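# Budgeting for a robot cell when the arm is the easy part

I've now put together the shopping list for this kind of bench twice, once badly and once pretty well, so I'm writing down how I'd do it a third time. Our job is pulling and seating processors on server boards at the Clendell workshop.

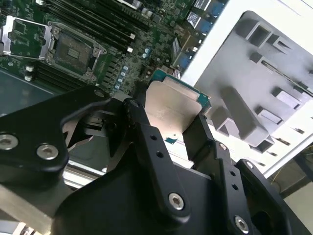

*CPU between the fingers, with the open socket at upper left.*

## Start with the part you're scared of breaking

My first budget started with the arm, and everything else got whatever was left over. Don't do that! Start with the most delicate thing the robot will touch. For us that's the socket, with its field of tiny pins. Once I'd written "must not bend pins" at the top of the page, a lot of choices made themselves: slow moves near the board, a camera close to the fingers, and a wrist that gives a little if something is in the way.

Write down three things for the part you care about:

- how it can be held, and where it can't be touched
- how far off it can be before you damage something
- what a replacement costs, including the wait

Hanyu Gu keeps our parts ledger and made me add the wait. She was right. A board on back order stops the whole bench.

## Split the money into buckets

I use four, and I fill them in this order.

1. **Fingers and gripper.** Plan on more than one set of fingers. You'll change your mind about the shape, and you'll want spares the day you do.
2. **Seeing.** Camera, mount, cable, light. Shiny metal lids throw glare right back at the lens, so keep some cash for a second light or a diffuser.
3. **Holding still.** Rails, brackets, a fixture for the chassis. I put nothing here the first time and ended up with a server case that crept across the table every time the arm pushed on it.
4. **The arm.** Yes, last. By now you know the reach and payload you need, and it may be less than you were about to pay for.

Then there's the boring bucket, the one I always forget: screws, hex keys, cable ties, strain relief, thread locker. I set aside $341 for it last time and used nearly all of it.

## Buy practice parts

Please put scrap boards and dead processors on the list as a real line with a real number. We bought 14 old boards as a mixed lot and I thought that was silly until I saw how quickly we went through them. Zhuoran Hou sorted them into "fine for fit checks" and "fine for full practice," and that little bit of sorting saved the good sockets for when we were ready.

One warning: check that your practice boards have the same socket and retention frame as the ones you'll really work on. A near match will teach you the wrong heights.

## Check the clearance before you pay

This step costs you an afternoon and a piece of cardboard. Cut out the rough outline of the gripper, including the camera and any bracket that sticks out to the side, and lower it over an actual board by hand. Look at:

- the memory slots, and whether the latches on the ends get in your way
- tall parts near the socket
- the walls of the case, if you're working with the board installed
- the load plate when it's flipped open (I missed this one completely)

If the cardboard bumps into something, so will the gripper. You can fix that now with longer fingers or a different mounting angle, or you can fix it later with another purchase order.

## Getting quotes

I asked Daltwood and Truven for quotes on the same list, line by line. Ask for it that way, even if the salesperson would love to give you one nice round bundle price. With separate lines you can see what the mount costs, what the training day costs, and which cables are "optional" (they're not). Ask too:

- What's the lead time on spare fingers?
- Can I get the drawings for the mounting plate?
- Who pays shipping on a warranty return?

Guangming Bai went through both quotes with me and crossed out a software add-on we already had covered. So get a second reader, preferably somebody who wasn't in the sales demo and hasn't fallen in love with anything.

## Plan the first 200 cycles

I don't sign off on a bench until it has done 200 practice cycles, and I budget the hours for that up front. Somebody has to stand there, reset the board, look at the pins under a magnifier and write down what went wrong. Those hours were missing from my first plan, and they came straight out of my evenings.

Keep the log simple: cycle number, seated or not, any marks on the lid, anything loose. Check the finger screws while you're at it.

My blank budget sheet is in the shared folder under "Clendell bench." Copy it before you edit it, please. The July tab is the old version with the arm on top, and I've left it in so you can compare the two.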